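Fundas y cubiertas Hullum para brazo y pinza

Hola, soy Bohumila Havlíček y llevo la parte de accesorios de Unbridge. Si has llegado a esta página es porque tienes un brazo trabajando cerca de gente, de comida o de objetos delicados y quieres taparlo bien, que no es lo mismo que taparlo! Te cuento cómo lo hacemos nosotros y luego eliges.

La regla de la casa es sencilla: se cubre el cuerpo del brazo y se dejan a la vista los dedos y sus tornillos. Antes de cada turno hay que poder revisar los tornillos sin desmontar nada – y si la funda te obliga a quitarla para mirar, la gente deja de mirar (me incluyo).

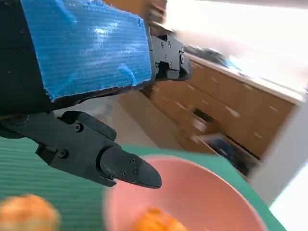 Cubierta de plástico corrugado azul sobre el brazo; los dedos y su tornillería quedan libres.

El plástico corrugado es la opción rápida. Se corta a medida, se limpia con un paño y el azul se distingue enseguida sobre el negro del brazo. Eso sí, vigila los bordes: cuando empiezan a deshilacharse, se recortan o se cambia la pieza entera. Nada de cinta encima de un borde roto, por favor, que luego se despega en el peor momento.

Para tareas de coger y dejar, como pasar fruta a un bol, pedimos además estas cosas en la puesta en marcha:

Recorrer toda la trayectoria a velocidad reducida con la funda ya puesta.
Comprobar que ningún borde llega a la punta de los dedos.
Poner una base acanalada o antideslizante debajo de los objetos.
Anotar la cubierta en la evaluación de riesgos de la célula. Una funda no sustituye a la parada de emergencia ni a la limitación de fuerza, y esto lo repito en cada formación.
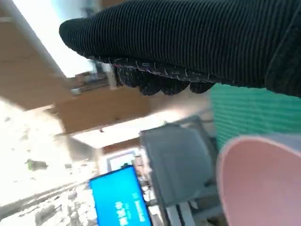 Funda negra acanalada con costura de hilo claro, sobre la zona de trabajo.

La versión textil es mi favorita, la verdad. Se adapta mejor a las formas redondeadas y el hilo claro sobre negro ayuda muchísimo en la inspección: si falta una puntada, se ve. Mi compañero Doğukan Tokgöz prefiere el plástico porque lo cambia en un momento, y llevamos desde octubre discutiéndolo.

Revisión recomendada: visual en cada turno y completa cada 200 horas. Sustitución a las 1000 horas, o antes si hay roturas.

Contenido del paquete: 2 fundas, tiras de sujeción y hoja de inspección para imprimir.

Plazo de envío: 13 días. Si tu brazo lleva un soporte poco habitual, escríbeme con las medidas antes de hacer el pedido y lo miramos juntos.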